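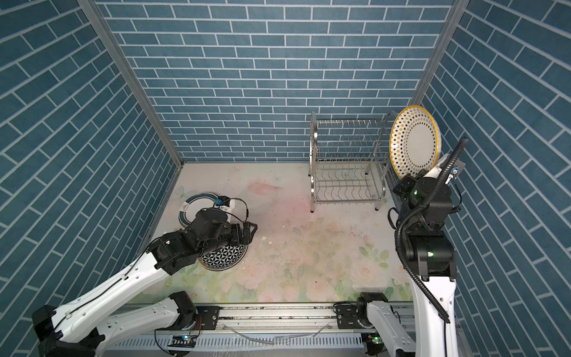

Two-tier dish rack and a plate with a gold rim.

The Belmonte Lent Table

Reading time: 9 minutes

The Lent Table is a shared evening meal kept by the churches of Belmonte and the villages near it during the weeks that lead up to Easter. It is held on Friday evenings, and it joins a plain supper of soup and bread with a reading, a stretch of silence, and an offering for people in need. The custom belongs to the wider Christian practice of fasting and giving in Lent, and in its bare outline it looks a good deal like the soup suppers found in churches in many other places. It has gathered its own habits over the years, though - the open chair, the walking loaf, and the long blessing are the ones most often mentioned - and people who grew up with it tend to speak of it with great affection, even when what they remember best is being hungry and seven years old and wishing the reader would hurry up.

Name

In Belmonte itself the meal is nearly always called just "Table," with no "the" in front of it, so that a person may be asked whether they are coming to Table this week. The longer name is used mostly in church bulletins and by visitors. In Sovville, up the river, older people still say "the thin supper," a phrase that seems to have started as a mild complaint about the soup and then stuck. The Stultia congregation has used both names at different times, and its printed order of prayer carries one on the cover and the other on the first page.

Background

Lent is the season of preparation before Easter, and from early times Christians have marked it with prayer, with fasting, and with gifts to the poor. The three have usually been understood as belonging together. A person goes without something, the time or money saved is given away, and prayer holds the whole thing up. Passages often read in this connection include Isaiah 58, where the prophet says that the fast God chooses is to share bread with the hungry, and the sixth chapter of Matthew, where Jesus warns his hearers against giving, praying, and fasting in order to be seen by other people.

Churches have differed over how strict the fast should be and over whether it should be required at all. Some keep days without meat, some leave the matter to each person's conscience, and some have had little to do with Lent until fairly recent times. The Lent Table grew up in a district where churches of several kinds stood close together, and its form shows the marks of that. The soup has no meat in it, which suits those who keep the older rule, but nothing is said about what anyone ate at noon.

Early years

The meal is generally traced to the parish hall at Belmonte in a winter when the river road was closed by flooding and families from the lower farms were staying in town. A supper was laid on for them each Friday, and because it was Lent it was a plain one. The families went home when the road opened, but the suppers went on through to Holy Week, and were held again the next year with no flood to excuse them. Parish notes from the period say very little about any of this. They do record a long disagreement over firewood.

Sovville took up the custom next, in the old chapel by the mill, and Stultia followed once its hall had a proper kitchen. For a good while the three kept it separately, each on its own pattern. The habit of meeting together for the last supper of the season came later and was owed mostly to the singing, Stultia having the better voices and Belmonte the only room large enough to hold everyone. Flivon, which lies across the ridge and has no hall of its own, has always joined whichever neighbor was easiest to reach, and its people are counted as guests and hosts in about equal measure.

The order of the evening

The doors are opened while it is still light, or nearly so, and people come in and sit where they like. There is no high table and no set place for the clergy. The evening begins with a verse said by the youngest person willing to say it, commonly "Give us this day our daily bread," and then the lamps are lit and the soup is brought out.

The first part of the meal is eaten in silence. In most years this lasts as long as it takes for a reader to get through the chosen passage and then sit down, so that people hear Scripture while they eat, rather as monks and nuns have long done in their dining halls. The silence is not a strict one. Babies are babies, spoons get dropped, and somebody always has to whisper for the salt. When the reader sits, the talk starts up all at once, and visitors often say this is the part they enjoyed most, the sudden warmth of it after the quiet.

Near the end the offering is taken in a soup bowl passed from hand to hand. The amount a household gives is meant to be what it would otherwise have spent on its supper, though there is no way of checking and no wish to. A hymn follows, and the long blessing, and then everybody who is able helps to clear and wash up. The washing up has no words attached to it and appears in none of the printed orders, but a number of local sermons have treated it as part of the service, usually with reference to Jesus washing the feet of his disciples in John 13.

The open chair

At every table one chair is left open. Its meaning is explained in different ways, and the churches have never tried to settle the question. Some take it as a sign of Christ's presence, and some as a remembrance of those who have died since the last Easter. In Sovville it is kept for the stranger, and if a stranger does come in, he or she is asked to sit there and another chair is fetched so that one stays open. Readers of the Bible will think of Abraham hurrying to feed his visitors under the oaks of Mamre, or of the line in Hebrews about those who have entertained angels without knowing it, and both passages turn up regularly among the readings.

The walking loaf

The bread for each supper is baked in one village and carried on foot to another. On the first Friday the loaf goes from Belmonte to Sovville, a walk of 2 miles by the river path, and after that the direction changes from week to week. The walkers set out in the afternoon and may talk or pray as they please. In bad weather the loaf has gone by car, and there has been a certain amount of good-natured argument over whether it may still be called a walking loaf when it arrives that way. The recipe is simple - flour, water, salt, a little oil, and a sourdough starter that Stultia claims as its own and Belmonte claims to have lent. A round of the usual size feeds 25 people if it is cut with some care.

The long blessing

The long blessing is the prayer that closes the evening. It gives thanks for the food and the company, and then goes on to name the people whose work lies behind the meal: those who plowed and planted, those who picked the onions, those who drove the trucks, those who stood at the ovens, and so on down to those who will sweep the floor. It has nine petitions in its present form. Earlier copies have fewer, and it is plain from the handwriting in the Belmonte book that it grew a line at a time, with new petitions squeezed into the margins and up the side of the page. The petition for "those who ate alone tonight" is among the later ones and is now the best known, having found its way into several home prayer cards.

The gathered supper

The last Table of the season is held at Belmonte in the week before Palm Sunday, with all the churches together. In its fullest year it drew 900 people, which was far more than the hall could hold, and tables were set out along the street as far as the bridge. It has since gone back to a more comfortable size. The food is the same plain soup, but there is a good deal more singing, and the offerings of the whole season are brought forward and prayed over before they are sent on. They have gone at various times to a night shelter, to flood relief, and to a fund for winter heating.

Criticism and changes

The custom has not been free of critics. From one side it has been said that a pleasant evening with friends is hardly a fast, and that the soup has become far too good. From the other, some have felt uneasy about any set observance of Lent, and have pointed to Paul's words in Romans 14 about those who value one day above another and those who value all days alike. The usual answer has been to read the rest of that chapter aloud at Table, which asks each side to leave off judging the other.

There have been smaller changes as well. Large-print sheets were brought in for the hymns, a second pot without milk or flour is now always on the stove, and Stultia has moved its reading ahead of the soup for the sake of those who cannot hear over the spoons. A harvest version held each September at Sovville borrows the open chair and the long blessing, but it is a feast with pies and is not counted as a Lent Table by anyone in Belmonte.

See also: Almsgiving; Fasting in Christianity; Agape feast; Maundy Thursday; Table blessings

Contact the editors | Copyright, all rights reserved | Back to top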